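# One cup at a time is a fair way to make coffee

People who write about coffee tend to be hard on the single-serve machine. It's wasteful, they say, the coffee is thin, and anyone who cared would buy a grinder. I've used one most mornings for years and I think the complaints are partly right and mostly aimed at the wrong person.

My own history is ordinary. I started with a jar of instant, moved to a filter machine with a glass jug, broke the jug, bought another, and broke that in the sink as well. The filter machine made good coffee when there were four of us in the house. When there were two, and we got up at different times, it made one good cup and a jug of something that had sat on a hotplate until lunch. I poured a lot of coffee down the drain in those years. I never see that counted when people add up the waste.

A machine that makes one cup makes only what you are going to drink. It uses the water for that cup and then it stops. For a household of one or two, or for an office where half the desks are empty on a Friday, I think that is a sensible starting point.

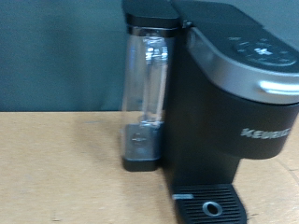

The part I would defend most strongly is the water tank. A clear tank on the side of a machine tells you when it needs filling and also when it needs cleaning. I once worked in an office, in the Whitlock building, where the coffee came from a steel urn. The day it was finally opened up for repair there was a crust of scale in the bottom as thick as a coin. We had all been drinking from it. With a see-through tank you have no such excuse. If there's a film on the inside, you know.

That brings me to my main complaint, which is with the owners. Most of the bad coffee I've had from these machines came from neglect. Water is left standing over a weekend and then used on Monday. The tank gets topped up for weeks and never emptied. Descaling is put off until the machine starts to cough. We live in a hard water area and I descale every second month, using a 500 ml bottle of the Fimik stuff from the hardware shop, followed by two full tanks of plain water. It takes less than an hour and I can do other things while it runs. White vinegar works too, but the kitchen smells of it and so does the next cup.

The tank itself should come off and be washed like any other dish. Warm water, a drop of washing-up liquid, a soft brush for the corners. Let it dry with the lid off. I do this on the same day I change the tea towels, so it gets remembered.

Now the pods. I won't pretend they are a small matter. One cup a day on weekdays, with a few extra at weekends, came to 323 pods for me last year, and I know the number because I buy them by the box and keep the receipts. That is a full bin bag of plastic and wet grounds. Some can be recycled if you peel off the foil, tip out the grounds and rinse the cup, and I did that for a while. Then I bought a refillable one, and now I use that for my own coffee and keep a box of the ordinary sort for visitors. The refillable one is fiddly. You have to fill it level, wipe the rim and knock it out afterwards. I timed it once and it added 20 seconds. I think most people could spare that.

The price also deserves a plain answer. Coffee in pods costs more by weight than coffee in a bag. I buy 200 g of ground coffee from Bindura, the small roaster near the station, and it lasts me much longer than the same money spent on pods. Anyone drinking three or four cups a day should buy a filter machine or a cafetière and be done with it. So should anyone with a family who all sit down to breakfast together.

As for taste, it is decent. If you use the smaller cup setting it's better than decent. The large setting pushes too much water through the same amount of coffee, and I suspect a good many people who say they dislike the coffee have only ever pressed the button for the biggest mug.

I would also like to see the things kept somewhere better. In most kitchens they are pushed back under a wall cupboard, where the lid can't open properly and the tank is awkward to lift out. Ours is on a table of its own by the window, with the mugs beside it. There's room to get at all of it, so it gets filled and washed when it should.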